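Search the catalogue
Search
All collections

Curwood Household Tasks: Boxed Goods on a Tabletop
Data card
March – Curwood Collections Office

## Summary

This card describes the boxed goods portion of the Curwood household tasks collection. It covers the handling of small retail packages on a work table: turning a box, squaring it to the table edge, moving it from one side to the other, and setting it down ready for the next item. The portion holds 567 recordings. It was prepared at the Niltitz site and is maintained by Curwood under the same terms as the rest of the collection.

## Contents

Each recording covers one task from the starting layout to the point at which the operator marked it finished or abandoned. Abandoned recordings are kept and carry the label `incomplete`. Two folders are supplied:

- `layout/` – starting position notes for every recording
- `tasks/` – the recordings, with a plain text task name beside each

Task names were written before recording began and were not revised afterwards. Some are therefore less tidy than we would like. "Straighten box" and "square up box" are the same task, and users may merge them.

## The table and the goods

All recordings use a timber table. The top was left bare, with no mat or cloth, so that the grain and the joins between the planks remain available as a reference when judging how far a box has been turned. Users who rely on colour to separate goods from background should note that plain cardboard and kraft packaging come close to the tone of the timber. Strongly coloured packaging is much easier to pick out.
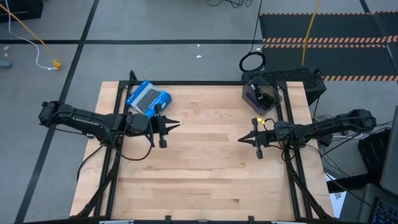
Starting layouts were deliberately untidy. Boxes were placed at an angle more often than square to the table, and often well away from the centre, so that straightening forms a real part of the work. The layout notes give the quarter of the table in which each box begins and whether it begins face up. They do not give a measured angle.

The goods were drawn from the Cirillo stock list, which is limited to packages that can be lifted without opening. There are 15 package types. Soft packets, jars and anything with a loose lid were excluded at this stage – they will be considered for a later portion.

## Labelling

Labels were applied in 2 passes. The first recorded the task and its outcome; the second checked the outcome against the layout notes. Where the passes disagreed, the recording was labelled `unresolved` and left in place. A box counts as squared when its long side is judged parallel to the nearest table edge by eye. No finer tolerance should be inferred.

## Known limitations

Small print on packaging is frequently illegible and should not be used to identify goods. Use the package type in the layout notes instead. Boxes with windows or glossy panels can also change in appearance as they are turned, which affected several of the first-pass labels.

## Access and changes

Copies are distributed through the Latuvow repository on written application. Corrections to labels are welcome and should quote the recording number and the folder name. Corrected labels are issued with the next release, and earlier releases remain available on request.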